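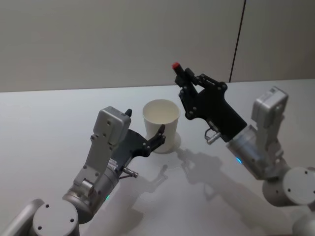 Progress Report: Mirstead Household Water Testing Program

Print this page
E-mail this page

Submitted to the Gondal Fund on Nov 2, 2022
Prepared by Ishbel Ritchie, Program Manager

1. Purpose of this report

This report covers the second half of the grant period for the Mirstead Household Water Testing Program. It describes the work completed under the agreement, the changes made to the schedule with the Fund's approval, and the work that remains before the grant closes in December. A financial statement has been sent separately.

The program offers free testing of tap and well water to households in the Mirstead valley. Homes on the town main may ask for a lead test. Homes on private wells are offered a wider panel that includes lead, nitrate, arsenic and coliform bacteria. Results are mailed to the household with a plain explanation and, where a limit is exceeded, a list of steps the owner or tenant can take.

2. Households reached

As of the date of this report, 1412 households have returned a usable sample. The original target of 4000 was set before the county withdrew its mailing list, and the Fund agreed in the spring to treat it as a goal for the full life of the program instead of for this grant alone. Returns have been strongest in the lower valley, where sample kits could be picked up at the library and the feed store. Returns from the upper valley remain low. Many homes there are rented by the season, and letters addressed to the owner are often not passed on to the people drinking the water.

Beginning in late summer, staff delivered kits in person along the Kellell road. The share of kits returned from that route was well above the share returned by mail, and we propose to use the same method in the upper valley during any renewal period.

3. Sample collection

The instructions enclosed with each kit were rewritten during this period. Under the earlier wording, a number of households ran the tap for several minutes before filling the bottle, and their lead results could not be used. The new sheet asks for the first water drawn in the morning, and states this at the top of the page in large type.

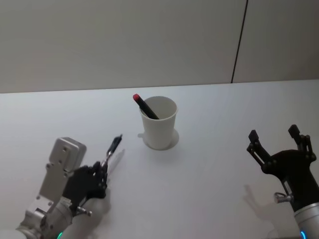 The sheet is also now printed in Spanish on the reverse side. Staff report fewer telephone questions about timing, although questions about where to leave the finished kit continue. A revised drop-off map will be enclosed with the remaining kits.

Samples for bacteria must reach the laboratory within one day of collection. For this reason well kits are accepted on two mornings each week only, and the courier contract was amended to match. The amended contract is within the approved transport budget.

4. Laboratory services

Testing is carried out under contract by Porunetti Laboratories. The average time from receipt of a sample to a mailed result is seven working days, against 12 in the previous report. The improvement followed a change in the way samples are logged: each bottle now carries the household number when it leaves our office, and the laboratory no longer assigns a second number of its own.

One batch of nitrate samples was rejected in August after a refrigerator failure at our storage site. All affected households were notified and offered a replacement kit. Most have accepted. The refrigerator has been replaced and a temperature log is now kept.

5. Follow-up with households

Where a result is above the limit, a member of staff telephones the household before the letter is sent. Most calls concern lead in older kitchen plumbing and can be resolved with advice on flushing and a certified filter. Well owners with bacteria present are given instructions for disinfection and are offered a second test at no charge.

We had planned to survey households on whether they acted on this advice. The survey was delayed by a staff vacancy and will be mailed with the final set of results.
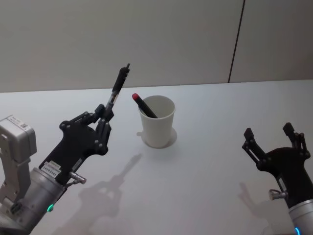

White cup at the center of the table.

6. Staffing

The outreach position was vacant for part of the period and has been filled. The field assistant's hours were increased to cover the Kellell deliveries, using salary funds left unspent during the vacancy. No further changes are expected.

7. Work remaining

Kit distribution will end in the middle of December. Results from the last samples will be mailed as they are received from the laboratory, and a summary by road and by source of water will be supplied to the town and to the Fund. Names and house numbers will be removed from the summary.

We request the Fund's written approval to carry the unspent printing balance into the final quarter for use on the household survey.

Print this page
E-mail this page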